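Colbridge Robotics Club – Help Desk
Ticket 1616
Subject: Paper feeder on the sorting robot keeps grabbing two sheets or tearing one
Project: Sturnetti (student build, paper sorting challenge)
Opened: 20 September 2019
Priority: Normal, but we would love an answer before the November meet
Status: Resolved, watching

Original message

Hello everyone, and thank you for running this help desk, it has saved our team more than once already! We're the group building Sturnetti, the little robot that is supposed to pick a sheet from a stack, carry it across the table and drop it in the right bin. The driving part is going wonderfully (we are very proud of the driving part). The feeder is another matter.

When we press start, the rubber roller comes down on the stack and pulls. Most of the time it takes one sheet and all is well. But often enough to ruin a match it takes two together, and once in a while it takes one and rips a piece right out of it. We've been through most of a pack of paper by now.

Things we have already tried:
Cleaned the roller with a damp cloth and let it dry overnight.
Fanned the stack before loading.
Changed the motor speed from 100 down to 60 in the settings. It felt gentler but still doubled.
Swapped the cable on the left motor, which had nothing to do with it, but we were in there anyway.

We are on the Devholm controller with the club's standard code. Any ideas would be so welcome.

Reply from help desk

Hi Sturnetti team! What a nice clear write-up, and please don't feel bad about the paper. Feeders are fussy creatures, and doubling and tearing often come from the same place, so I'd like to look at them together.

Could you do a few things for me when you next have the robot out?

1. Look in the log for the line that starts with "feed" right after a bad pick and send me the number that follows it.
2. Tell me how the arm that presses the roller down is held. Is it a spring, a rubber band, or only its own weight?
3. Hold on to a torn sheet and look at where the rip begins. A rip at a corner usually means one side guide is pinching. A rip in the middle points more to the roller.
4. Check that both side guides slide freely with no paper in the tray.

Please leave the speed at 60 for now so we're only changing one thing at a time.

Reply from team

Thank you, that was quick! We got the robot out again after class and went through your list.

The number is 341. We got it on every bad pick, doubles and rips both. On the good ones it was much lower, but we forgot to write those down, sorry.

The arm is held with a rubber band. Two rubber bands, really – one of us added the second when the first looked tired, and it never got mentioned to the rest of us.

The left guide slides nicely. The right one is stiff and you have to lean on it. We think there's a burr on the inside where we cut the slot by hand.

As for the torn sheet, we held one up by its top edge to get a proper look at it. The bottom is uneven and ragged, and the damage is worst at the lower right, which is the edge that goes in first.
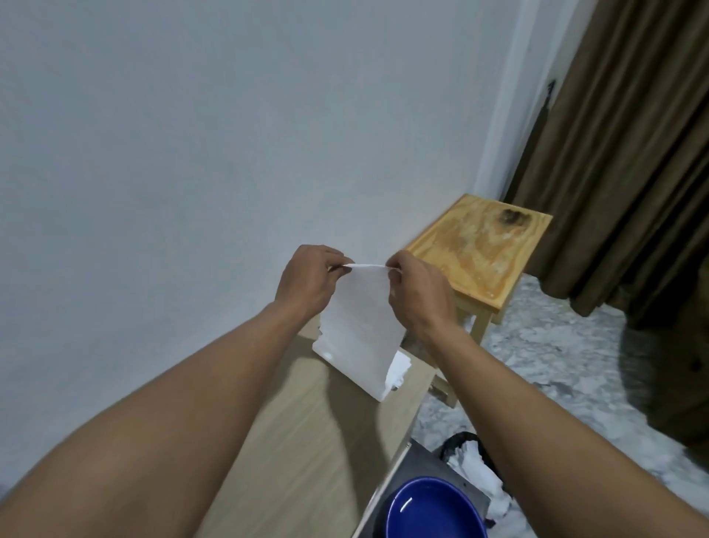
Torn sheet held up by the top corners, with the ripped flap at lower right.

Reply from help desk

Perfect, that helps a great deal. The damage being over to the right fits very well with your stiff right guide, and 341 is the motor working hard against something. I would do these in order and test after each one:

Sand the slot on the right guide until it moves as easily as the left one. Fine paper, a little at a time.
Take off the second rubber band.
Load a smaller stack, and set the guides so the paper can just wiggle.

If you still see doubles after that, put a small strip of cork under the front of the tray. Team Au had good luck with that on their build last year and may have some left in the parts drawer.

Reply from team

All done except the cork, which the parts drawer is out of. The guide took ages to sand but it moves beautifully now. With one band and the smaller stack we ran 100 picks, and we had 5 doubles and no rips at all! The feed number stays low on the clean picks (we're writing them down this time). We're going to look for cork this week and would be glad to leave the ticket open a bit longer, if that's all right with you.

Reply from help desk

Of course it is, and well done. I've marked it resolved but watching, so just add a note here when the cork is in. Please copy your feed numbers into the ticket too, good and bad, as the next team with this tray will want them.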